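Can a machine do the chores yet? Frequently asked questions
Cladetti Consumer Desk — Home and Small Shop
Last updated 2025-09-25

We get a steady stream of mail from readers who have watched a clip of a robot folding a towel and want to know if they should hold off on hiring help. The short answer is to go ahead and hire the help. The longer answers are below, grouped by what people ask most.

Is there a robot I can buy today that does general housework?

No. There are machines that do one chore each. A floor vacuum does floors, if you pick up the socks first. A mower does a lawn with clean edges. A dishwasher does dishes once you have loaded it, and loading it is the part everyone wants to hand off.

The Mollari home unit is sold as a general helper. We had one in our test kitchen for 13 weeks. It carried cups from the counter to the sink and it wiped a flat table. It would not start on a table with a placemat on it. We asked for a refund in June and got one, minus the return freight.

But I saw a video where it cleared the whole kitchen.

So did we. Before you believe a video, look for four things: the playback speed, cuts, a person with a controller just out of view, and whether the objects were ever somewhere else. Many clips run several times faster than life. Many are also driven by a human operator, and the small print may say "teleoperated" or it may say nothing at all. A teleoperated arm can be a fine piece of engineering. It still needs a person for every minute it works, so you have not saved any labor, you have moved it to another chair.

Why are they good in factories and bad at my house?

A welding arm meets the same part in the same spot all day. Somebody paid for the jig that holds the part there. Your house has no jigs. The spoon is under the mail, the light changes when the sun goes behind the neighbor's garage, and the dog moves.

Shops with mixed stock have the same trouble as houses. A reader who runs a grocery with 9 employees wrote to ask about a packing robot for her produce counter. We told her to wait, and we would tell her the same now.

What chores are closest?

Moving rigid things of known size from one place to another. Boxes, bottles, trays. If you run a stockroom and everything in it comes in the same tote, you have real choices and you should get quotes.

Second would be wiping flat surfaces, with the placemat warning above.

What chores are furthest off?

Anything soft, thin, tangled or see-through. Laundry, trash liners, fitted sheets, plastic bags of any kind. A bag changes shape every time you touch it. Clear plastic is hard for a camera to make out, and the machine can't feel what your fingers feel when two layers are stuck together.

People guess that the heavy jobs will come last. Lifting is easy for a motor. Opening a produce bag one-handed while holding an onion is a small miracle you perform every week without noticing.

What does "success rate" mean in the brochure?

Ask what counted as a try and what counted as a success. The Sung packing cell came with a sheet that said it had completed 2,186 picks. We asked how many of those had ended with the item in the right bag and the bag closed. The figure they sent back was 357. Both numbers are true, and only one of them was in large type.

Also ask these before you sign anything:

Who put the items out, and in what positions?
Did a person reset the table between tries?
Were dropped items thrown out of the count?
Was the machine ever shown an item it had not been trained on?
What happens after a miss — does it try again, stop, or carry on as if it had worked?

That last one matters more than speed. A slow machine that stops and beeps is something you can plan around. One that closes an empty bag and sends it down the line will cost you customers.

Would two arms fix it?

Two arms help. Plenty of chores need one hand to hold and another to work, and a single gripper has to set things down and start over. But the arms also have to agree with each other. If one pulls a little early, the thing between them slides or tears. Two arms are two chances to be wrong, and they cost twice as much to fix.

Is it worth buying a used lab arm and training it myself?

As a hobby, sure. You will learn a lot and you will get very good at setting the table back the way it was. As a way to get out of chores, no. One of our staff kept a log on a Plernunari kit arm and spent more evenings on calibration than the dishes would ever have taken.

How safe are they around kids and pets?

Lightweight arms are gentler than the factory kind, but a pinch is a pinch. Keep any arm behind a barrier while it is powered. Do not trust a gripper near glass, hot pans or a cat.

What should a bagging test look like, if someone offers to show me one?

Ask for mixed produce, a limp bag, and a bin with more than one sort of thing in it. Then watch the bag and ignore the arms. In the setup at the end of this answer, both grippers are on a red strap, one at each end, that looks to be the tie or handle of a clear bag, with a tomato, a long green chili pepper and a yellow pepper showing inside. A pineapple and a garlic bulb are in the white bin off to the left. It is a fair sort of task, and much harder than stacking blocks. It is also a bare white table with walls on three sides and very little on it. Your counter has a toaster, a fruit bowl and yesterday's newspaper. Ask for the same job there, with your own bags, and stay in the room until the bag has been picked up and carried somewhere. 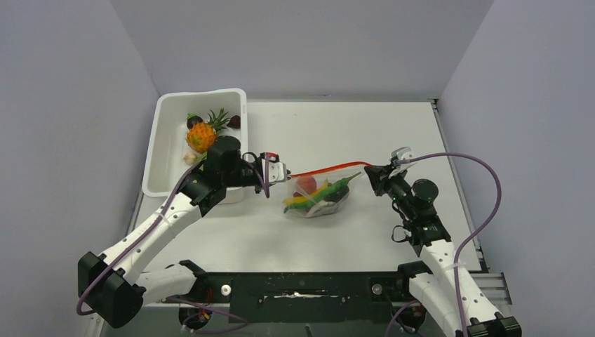
When will you change your answer?

When a seller lets us bring our own groceries, and leaves us alone with the machine for a full day. Sellers who want to take us up on that can write to the desk through the contact form. We pay for the groceries.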